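Where do posters come from?

Nilura Young Readers
Written by Treasa Ó Néill. Checked by Aled Prosser.

A poster is a large printed sheet made to be seen from a distance. It might tell you about a film, a circus, a train trip or a missing cat. Most posters are made of paper, and most paper starts as wood.

It starts with a tree

Wood is full of tiny threads called fibres. They are much too small to see one at a time, but you can see the pattern they make together. The pattern is called the grain. Where a branch once grew out of the trunk, the grain has to bend round it, and when the trunk is sawn into boards you get a dark oval called a knot.
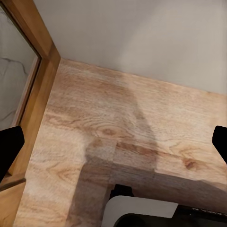
Grain and knots. The lines curve round each knot.

At a paper mill the bark is taken off and the wood is cut into chips. The chips are cooked with chemicals, or ground up with water, until the fibres come apart. The soggy mixture is called pulp. It looks a bit like thin porridge.

The pulp is spread over a moving mesh so the water can drain away. Then it is squeezed between rollers and dried. The fibres lock together as they dry, and you have paper. Old newspapers and boxes can be turned back into pulp too, but the fibres get shorter each time, so new ones usually have to be added in the end.

Putting the picture on

Long ago each poster was printed from a carved block of wood or from metal letters covered in ink. Big wooden letters were used for the loudest words, like CIRCUS or TONIGHT.

Later, printers learned to draw on flat stone with a greasy crayon. Ink stuck to the greasy part and kept off the wet part. This is called lithography. The printer needed a different stone for every colour, and the paper had to be lined up very carefully each time. A poster with 11 colours could need 11 stones!

Most colour printing now uses four inks - cyan (a greeny blue), magenta (a purply pink), yellow and black. They are printed as tiny dots. Your eye mixes the dots together and sees orange, green, brown and all the rest. If you have a magnifying glass, try it on a magazine cover.

Film posters

A film poster has to do its job quickly. People walk past it, or see it from a bus. The artist often puts the most important face at the top or in the middle and makes it very big. The title has its own special lettering, called a logo, and the same logo is used again on toys, T-shirts and packaging so that people know it straight away.
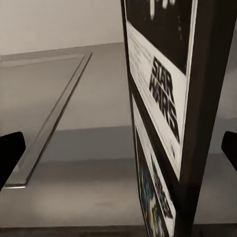
Painted posters

Before computers, many film posters were painted by hand. The artist was sometimes given only a few photographs from the film to work with. The painting was then photographed and printed many times over.

Look at how the sizes of things are mixed up in a painted poster. A head can be as big as a planet. People who are far apart in the story can stand side by side. An artist calls this a montage, from a French word for putting things together.

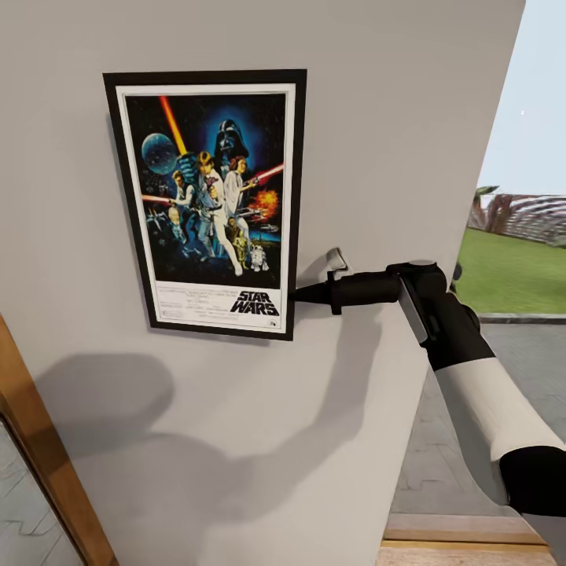

A framed Star Wars poster. Darth Vader's helmet is above the other characters.

Looking after a poster

Paper does not like sunlight. Light slowly breaks down the inks, and reds and yellows often fade first. Damp makes paper go wavy and can let mould grow. Museums keep old posters flat, in the dark, in drawers.

At home a frame does most of the work. The border of card inside some frames is called a mount, and it stops the paper from touching the glass. A frame is heavier than a bare sheet, so it needs a proper hook or nail in the wall. Ask a grown-up to do that part. 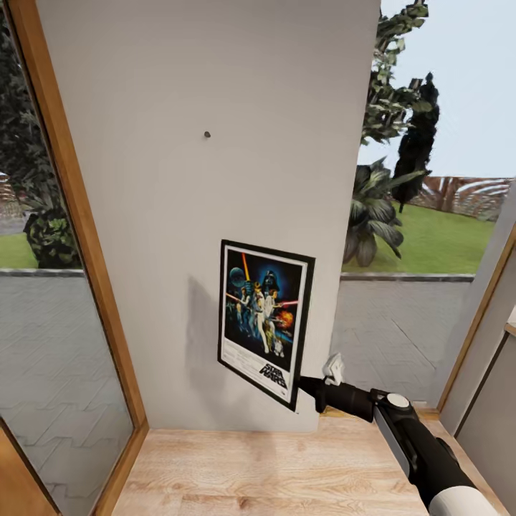

If you don't have a frame, roll the poster loosely with clean hands and keep it in a cardboard tube. Don't fold it. A fold breaks the fibres, and the crease never quite goes away.

Words to know

Fibre - a tiny thread in wood or paper
Pulp - wood fibres mixed with water
Lithography - printing from a flat surface using grease and water
Montage - lots of pictures joined to make one

Page last changed 29 Jun 2022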